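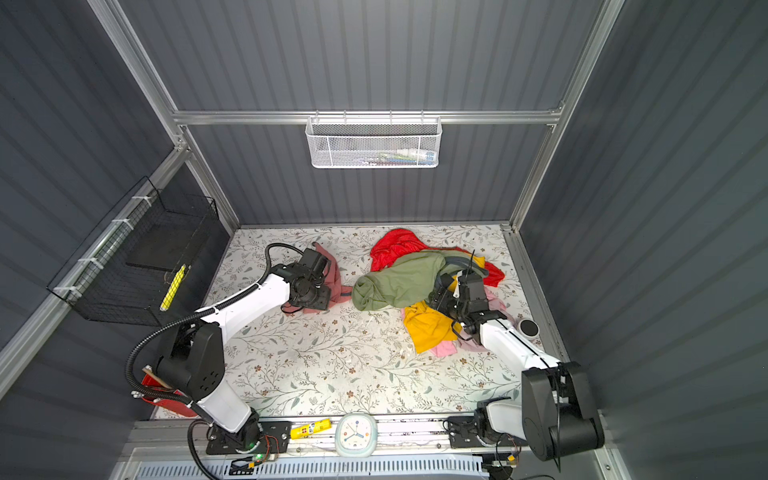 Page last changed: July

In our school robot club, the second-year students wanted to enter a contest of speed. I said no, and two parents wrote me letters. I would like to explain my opinion, because I still have it.

The task of the club this year is to sort clothes with two arms. It sounds like a small thing. Rozália Kun, who is sixteen, made a list of 49 attempts in her notebook, and beside each one she wrote what the cloth did. She did not write what the robot did. I find this very wise. A shirt has no fixed shape, and a student who works with it must look at it again each time.

In a contest of speed, the students prepare for one table and one set of blocks. They repeat the same path 80 times and they become nervous when a block moves two millimeters. I have taken three teams to such contests, and I remember mostly the crying in the bus.
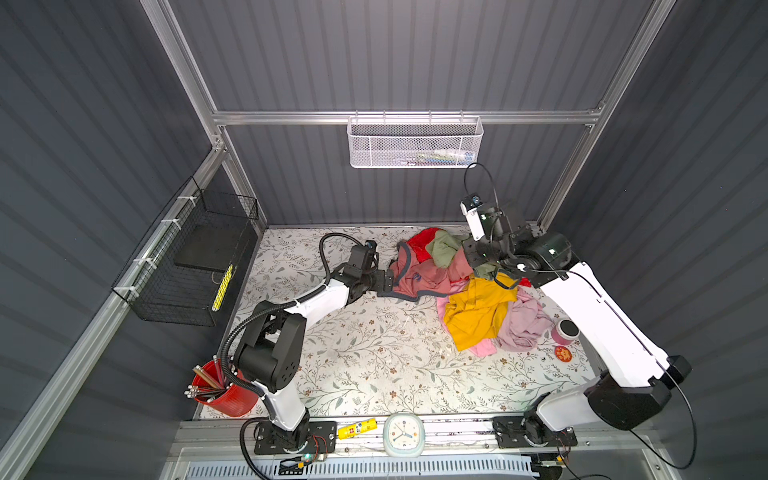 Benedek Hegyi, our physics teacher, does not agree with me. He says that young people need a date and an opponent, otherwise the work has no end. He is partly right. Our club meets for 40 minutes, and often half of this time goes to discussion about which garment to take first. A contest would make them decide faster.

But I ask what they should learn to decide. I would prefer that the school pays for one more year of slow work, and that the parents come and watch it before they write to me again.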